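Unit 3: Rimfire Rifle Care and Storage
Handout for the evening course, Dummont Sportsmen's Hall
Instructor: Elmarie Engelbrecht

Read this before the second session. Bring it with you, along with a pencil. No ammunition comes into the classroom at any time.

3.1 Before you clean

Point the muzzle in a safe direction and keep your finger off the trigger. Remove the magazine or pull the inner tube. Open the action, look into the chamber, and feel it with your little finger. On a tube-fed rifle, look at the carrier and the follower as well. A round can hang up in the tube after you think it is empty, so work the action several times and look again.

Put all ammunition in another room. Safety glasses go on before any spring or solvent comes out.

3.2 What gets dirty

Most .22 rimfire bullets are plain lead or lead with a thin copper wash, and they carry a wax or grease lubricant on the outside. The residue you find is a mix of lube, powder fouling and a little lead. It collects in these places:

Chamber mouth
Bolt face and the slot under the extractor
Underside of the bolt in semi-automatics
Feed ramp or carrier
Muzzle crown

The bore itself usually stays in better shape than the action. Many shooters over-clean the bore and never touch the extractor. If your rifle stops pulling empties out of the chamber, check the extractor slot first.

Rifles that have fired a lot of shorts may build up a ring of fouling ahead of where the short case ends. Long rifle cases then go in hard or stick. Scrub the chamber with a bronze brush and solvent, let it sit, and scrub again. If long rifle cases still stick, have a gunsmith look for erosion. Do not force a round.

3.3 Basic procedure

Clean from the breech when the design allows it. Use a one-piece coated rod and a bore guide. If you have to work from the muzzle, as with many pumps and lever actions, use a muzzle guide or a pull-through cable so the rod does not rub the crown.

Run one wet patch and wait a few minutes. Run dry patches until they come out light gray. They do not have to come out white. Finish with one lightly oiled patch if the rifle is going into storage, and run a dry patch before you shoot it again.

Wipe the bolt face and scrape the extractor slot with a wooden toothpick. Use one drop of oil on each rail or bearing surface. Too much oil in a rimfire action holds grit and turns to gum in cold weather. Wash your hands with cold water and soap when you are done. Lead residue is on your fingers even if you can't see it.

3.4 Keeping a log

Write down the date, the ammunition, the number of rounds, and any failure. Simon, the course rifle, is a pump-action with 2796 rounds in its log. It has had 13 failures to extract, and all but 2 came after long gaps between cleanings. You would not see that pattern without the log.

3.5 Storage at home

Store the rifle unloaded and locked, with ammunition locked up separately. The space under a bed or the back of a closet does not count as storage, and neither does a rack on the wall if children or visitors can reach it.
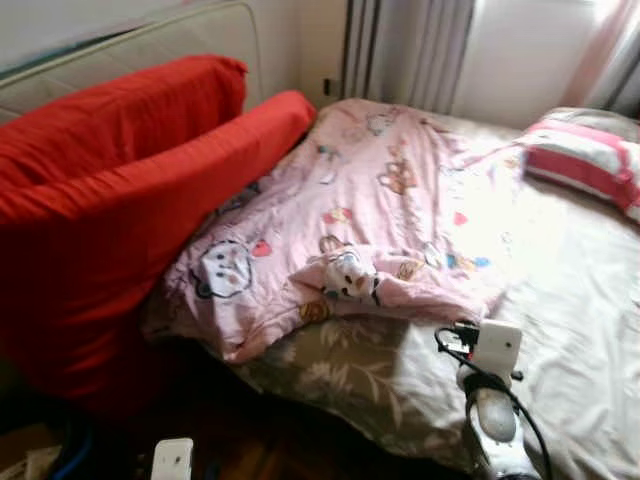
Do not leave a rifle in a foam-lined or fabric case for months. Foam and cloth hold moisture against the metal, and you can get rust in one damp summer. Cases are for transport. At home, use a cabinet or safe with a desiccant pack or a small heating rod, and check it when the seasons change. Keep humidity under 50 percent if you can.

The hall's loaner rifles are kept in the Lokeo cabinet. Sign the sheet when you take one out and when you put it back.

3.6 For next session

Write out the unloading steps for your own rifle, in order, from memory. Then compare them with the owner's manual and mark what you missed. If you don't have a manual, ask for a copy of the Stamia worksheet at the front desk.

Next unit: sights and zeroing at 25 and 50 yards.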